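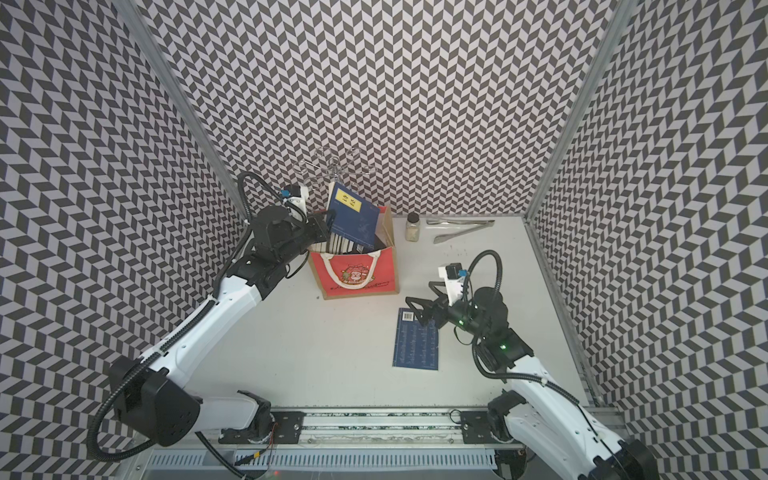 Getting price stickers off secondhand paperbacks

I came home from the Wivholm library sale in August with 17 paperbacks and a sticker on every last one of them (some had three!). I used to pick at them with a thumbnail while watching TV, and I have the torn covers to show for it. These days I do it with a hair dryer and a bit of patience, and it's become one of my favorite slow Tuesday evening jobs.

What you need: a hair dryer, a plastic scraper or an old gift card, cotton balls, a soft cloth, and a small bottle of citrus sticker remover. I use Bondine. Lighter fluid works too, but it stinks up my kitchen.

First, check the cover. Glossy ones are easy. Matte or uncoated covers soak up anything oily, so keep the remover away from those and stick to heat. Wipe off any dust while you're at it, or you'll grind it in later.
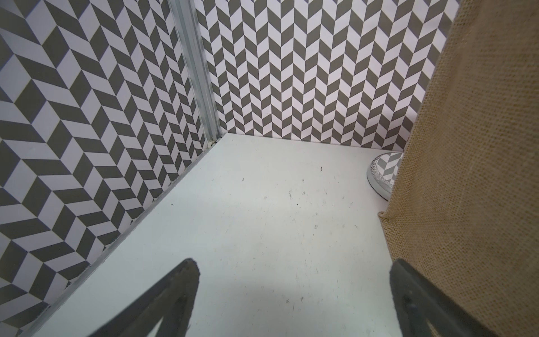 How long should I heat a sticker before peeling?

Try 90 seconds on low, with the dryer a hand's width away and moving the whole time. If the corner still won't lift, give it another short blast.

Once a corner comes up, slide the card under it nearly flat and pull the sticker back over itself, slowly. If you hear paper tearing, stop and warm it again. I know it's tempting to yank. I yanked on a lovely old Hervieu travel guide and took half the title with me. 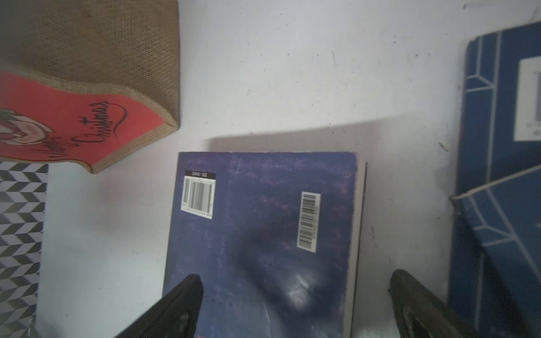 Back covers are where I'd practice, especially if the book is going on your own shelf and you don't mind a scuff or two. Libraries and used bookstores love to put their labels there anyway. With something like the dark blue-purple paperback in the photo, which has two white barcode stickers on the back, I'd start with the one near the corner and get a feel for the glue before touching the other. Any scrape shows up pale on a dark cover, so go easy with the card.

Now for the gummy stuff left behind. Put a drop of remover on a cotton ball (never straight on the book), dab, wait a minute, then rub in little circles. Wipe with a dry cloth and leave the book standing open for an hour. My friend Clémence Besnard swears by peanut butter for this step, and it does work, but then your book smells like lunch.

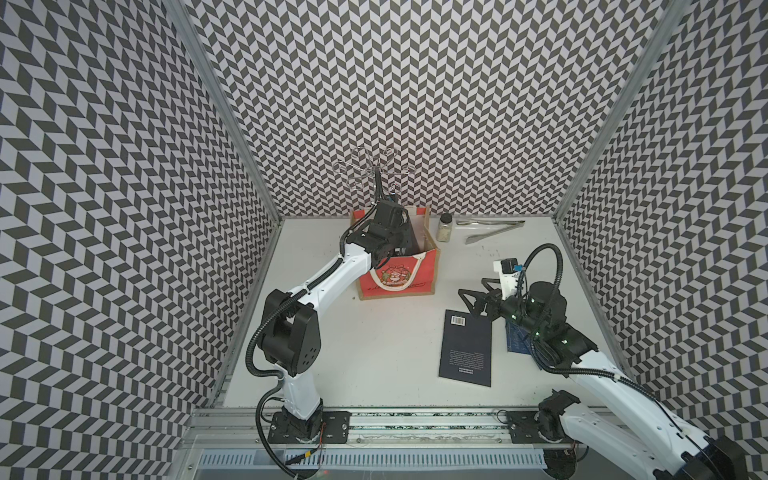
Open cardboard box, herringbone walls.

Don't box the books up the same night. Any leftover stickiness will grab the cover next door, and then you get to start all over again. I leave mine out until morning.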